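Replacing and Aligning the Finger Pads on a Plirow Hand-Held Gripper

Applies to: Plirow hand-held units with the gray housing and black rubber finger pads
Time needed: 34 minutes per unit, plus the check run
Written by: A-yeong Oh
Checked by: Domingo Pereyra
Last revised: Wed 15 January

The finger pads are the only part of the Plirow that wears on a regular schedule. We change them every 2,000 grasps, or sooner if the pad fails the pinch check in step 9. A worn pad still closes on large objects. It starts to slip on pens, markers and cable ends, and the recordings from those sessions have to be thrown out.

This page covers removal, fitting, alignment and the check run. It does not cover the trigger linkage or the camera mount. For those, see the Hellberg service sheet in the tool drawer.

What you need

New pad pair (Shin, part 689)
2 mm hex driver
Plastic pry tool
Lint-free wipes and isopropyl alcohol
Feeler gauge set
A whiteboard marker or other thin round object
One printed fiducial marker on a stand
A table you can walk around

Before you start

Switch the unit off at the grip and unplug the data cable. Wait until the status light is out. Do not work on the fingers with the cable connected. The encoder keeps reading, and a position taken with one finger off the slide will be saved as the new closed limit.

Check the part number on both pads. Left and right pads look alike in the bag but the locating rib is on opposite sides.

Removing the old pads

1. Open the fingers fully and lock the trigger.

2. Take out the two screws at the base of each pad. They are short and they drop. Work over a tray.

3. Slide the pry tool under the rear edge of the pad and lift. Do not lift from the tip. The rubber around the opening tears easily, and pieces left on the carrier are slow to clean off.

4. Wipe the carrier with alcohol and let it dry. If there is old adhesive on the face, remove it with the pry tool. Metal tools leave scratches that lift the new pad.

Fitting the new pads

5. Set the locating rib into its slot and press the pad down from the rear toward the tip. It should sit flat with no gap at the rear edge.

6. Start both screws by hand. Tighten them evenly until the pad stops moving, then a further quarter turn. Overtightening bends the rubber inward and narrows the opening.

7. Unlock the trigger and close the fingers slowly. The two tips should meet along their full width. If one side touches first, loosen that pad, shift it and tighten again.

8. Measure the gap at the rear of the closed pads with the feeler gauge. Anything up to 0.3 mm is acceptable. Above that, go back to step 5 — the rib is usually out of its slot.

9. Do the pinch check. Close the fingers on a single sheet of printer paper and pull. If the paper slides out, the closing force is low or the pad face is dirty. Clean it first and test again before touching the force setting.

Resetting the closed limit

Plug the data cable back in and start the Sesimmont setup tool. Open the page for the unit and choose Jaw Limits. Hold the fingers fully closed and press Set Closed. Release, let them open against the stop, and press Set Open.

The tool shows the travel in encoder counts. A unit with new pads should read 420 or a little above. A much lower number means that the fingers were not fully closed when the limit was set. Repeat the reset before looking for a mechanical fault.

The check run

Place the marker on the table and stand the fiducial marker beyond it, facing the gripper. Start a recording. Approach the marker slowly with the fingers open and keep your wrist level. Watch the preview as well as the table. The pad should stay in the lower part of the preview through the whole approach, with the target visible past it.
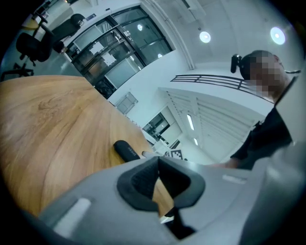 Black marker on the table just past the rubber pad, with the fiducial marker farther back.

Close on the marker at the middle of its barrel, lift it a hand's width, hold for a count of five and set it down. Do this ten times, turning the marker to a new angle after each one. Then stop the recording and open it in the viewer.

Look for the following:

The fiducial marker is detected at the start of every approach.
The jaw reading falls smoothly as the fingers close and holds steady during the lift.
The marker does not rotate in the pads once it is off the table.
The jaw reading returns to the same open value each time.

A small rotation on the first lift is normal with new rubber. If it is still there on the tenth, wipe both pads and repeat the run. If the open value drifts, check the pad screws, then the trigger stop.

Common problems

Pad edge shows at a slant in the preview. The pad is seated unevenly on the carrier. Loosen both screws and press down again from the rear. Do not correct this by moving the camera — the mount has its own calibration, and shifting it means a full recalibration of the unit.

Jaw reading jumps near the closed end. Look for dirt in the slide. Clean with a dry wipe. Do not oil it.

Fiducial marker not detected. Check for glare on the print and make sure that the white border is not covered. Prints on glossy paper should be replaced with matte ones.

Fingers stick when opening. Common for the first few grasps. Dust the pad faces with a dry wipe and cycle the trigger 20 times.

Logging the change

Enter the unit number, the pad batch and the encoder travel in the maintenance log. Reset the grasp counter to zero. Old pads go in the bin marked for rubber, except for pairs that failed early. Bag those with the unit number and pass them to Na-rae Myung, who keeps the record of short-life batches going back to November.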